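Chapter 4
What the Survey Says, and What It Cannot Say

By the time you finish this chapter you should be able to:
read the small print under a survey result and say what is missing from it
tell a badly chosen sample from one that is only small
rewrite a leading question so that it stops leading
explain why a large number of answers may still be worth very little

In February the Etadgate local paper ran a front page telling its readers that the town had fallen in love with the four-day week. The claim rested on a survey of 500 people, paid for by Heseo, a firm that sells rota-planning software to employers. Eighty-one per cent of those asked were said to be in favour.

It is a cheerful figure. Before you believe it, ask what people were in favour of. The question put to them was, "Would you like an extra day off each week with no loss of pay?" The surprise is that nearly one in five said no. Nothing in the question mentioned longer hours on the other days, or what would become of the bus timetable, or who would open the surgery on a Friday. A question with the costs taken out will nearly always get a yes, and the people who write such questions know it.

Then ask who answered. Heseo's form was sent by email to people who had already signed up for its newsletter. Someone who signs up for a newsletter on flexible working is unlikely to be neutral about flexible working. Asking 500 such people in place of 300 does nothing to cure this. You simply get a more exact measure of the wrong group. We shall call this selection bias, and it does more damage in published surveys than bad arithmetic ever has.

Surveys about work are especially open to this sort of trouble, partly because the word "work" covers so much. A question on "your working day" means one thing to a night porter, another to a supply teacher, and another again to a person at a bench with machinery.
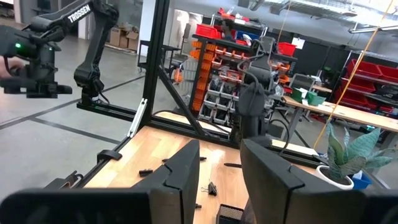
Figure 4.1 A hand on the side of a black gripper. Job titles tell a survey little about what people do all day.

Nidola, a recruitment agency, tried to get round the difficulty by offering its respondents nine job types to choose from. The last of the nine was "Other", and it turned out to be the most popular answer. The agency's report left "Other" off its bar chart and worked out the percentages from whatever remained. The fact was admitted in a footnote on the final page. Always read the final page.

You may feel by now that no survey can be trusted. That goes too far, and it is also a lazy way out. The Effiong study, which we return to in Section 4.3, drew 300 names from a full list of local households, went back to those who had not replied, and printed every question in the order it was asked. Its findings are dull and its margins of error are wide. I would still take it over the Heseo figure, although I have doubts about its third question, and you should look for them yourself before reading mine.

4.1 Who was asked?

A population, in the sense used here, is the whole group you want to know about. A sample is the part of it you manage to reach. The trouble begins when a writer reports on the second and lets the reader suppose it was the first.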